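Coats, hangers and a rack in a small room

Household tips, by Boris Todorova

When I moved to my present flat I had no wardrobe and no hall. I had one room with pale walls, and a wish to not put my coats on the chair again. Since then I have learned a few things about keeping clothes on an open rack, and my neighbour Kathleen Ó Gríofa asked me to write them down for our tips page. I am not a professional. I only worked six years in the cloakroom of a theatre, where on a full evening we took in 447 coats, and some habits from there have stayed with me.

Where to put the rack

Choose the place before you buy. A rack needs more depth than people think, for the shoulders of a winter coat stick out on both sides of the rail. Measure your widest coat on its hanger and add the width of your hand.

Leave 30 cm free between the clothes and any heater. If the shower is near, as it is in many small flats and studios, stand the rack on the other side of the room and open the window after washing. Wool takes the damp from the air and gives the smell back to you for days.

A wooden rack is heavier than a metal one and does not walk across the floor when you pull a coat from it. On a wooden floor, glue felt under the feet. The felt wears out, so look at it every June when the heavy coats go away.

Hangers

Use wooden hangers for everything with weight, and keep the light plastic ones for shirts. Turn all hooks in the same direction. In the theatre this was a strict rule, and if there was a fire we could lift a whole armful at once. At home it simply goes quicker.

The spare hangers should not live on the rail. They get caught in one another and in the sleeves. Put them in or on a box next to the wall, where you can reach them with one hand while the other one holds the coat.

Hanging up a jacket

Hold the jacket by the collar and let it fall to its full length before it goes near the rack. Give it one good shake. Then put in the hanger from the neck, first one shoulder and then the other, and close the top button. A long jacket should not touch the floor when it hangs; if it does, the rail is too low for it.
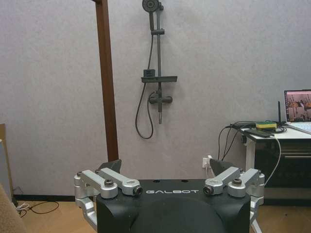
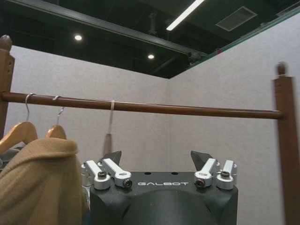
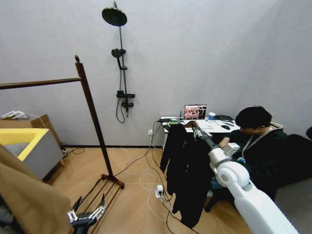 Knitted things and soft collars

A heavy knitted coat is better folded. If you must hang it, take a broad hanger and hang it for a short time only, otherwise the shoulders will get two points like small horns. For a soft collar, lay it with your fingers in the way you want to wear it, and leave some space to the next garment.

Ties and belts can hang over the rail at the end where the posts are. Do not put them between the coats, you will never see them again. My friend Declan Moynihan lost a good tie for a whole winter in this manner.

How much can go on the rail

Less than you have. I keep on mine only what I wear in the present season. If you cannot push the clothes apart with one hand, something must leave. Heavy pieces go near the posts and light pieces in the middle, so that the rail does not bend.

Brushing

Brush a dark jacket after every second or third wearing, always from the top to the bottom. Begin under the collar, this is where the dust sits. A clothes brush with natural hair is worth its money; mine has lasted nearly 300 brushings, if I can believe the pencil marks I made inside the cupboard door, and it is still good. The sticky rollers are fine for cat hair but they leave something on the cloth and the new dust likes it.

After rain

Do not put a wet coat between dry ones. Hang it alone with the buttons open and the pockets empty, and pull the sleeves straight. Put an old towel under it. When it is dry to the touch, wait one more night before you push it back to the others.

Small wheels, hooks and screws

Tighten the screws of the rack twice in the year. With wood they become loose when the heating starts. If a hook has become rough and scratches the rail, rub it with fine sandpaper and then with a little candle wax.

Questions about stains I leave to Brahim Abou Zeid, he will write the next page and he knows much more about them than I do.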